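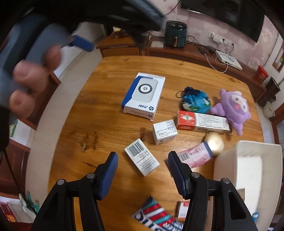 Secondary packaging is the layer of packaging that surrounds a product's immediate container, such as the carton around a tube of ointment or the box around a small appliance. It is distinct from primary packaging, which touches the product, and from tertiary packaging, which groups goods for transport. Most secondary packaging sold at retail is a folding carton, cut from a single sheet of paperboard, creased and glued along one seam. Cartons are commonly rectangular or close to cubic, and a small one may give up a good part of one face to a black barcode, with the remaining text set in small grey print beneath it. Larger cartons leave more room for colour and illustration.

History

Folding cartons came into general use in the nineteenth century, when cutting and creasing were combined in one operation. Flat blanks could be shipped to the packer and set up by hand, which took far less room than rigid boxes. In the town of Graldale, the Provau works employed 21 people at its opening and made cartons for soap, tea and patent medicines. Its surviving pattern books hold 798 dies, most of them for boxes small enough to be carried in a coat pocket.

Labelling

Regulated goods carry more text than others. A medicine carton generally shows the name and strength of the product, the batch number, the expiry date and storage directions. Barcodes are often placed on a side panel, leaving the front free for the product name, and white board is favoured for its contrast with dark ink.

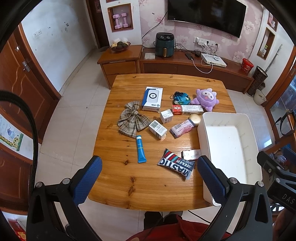 Reuse and recycling

Uncoated paperboard is accepted in most kerbside recycling programs. Plastic windows and foil liners should be removed first. Many households keep sturdy cartons for storage, and some are collected. The Drunditz collection, catalogued by Ah-rin Joo and Dilruba Karunaratne, contains over 1,225 cartons, stored flat in acid-free folders and arranged by printer. Those too fragile to unfold are kept assembled in a separate cabinet.

See also

Blister pack
Corrugated fibreboard
Tamper-evident seal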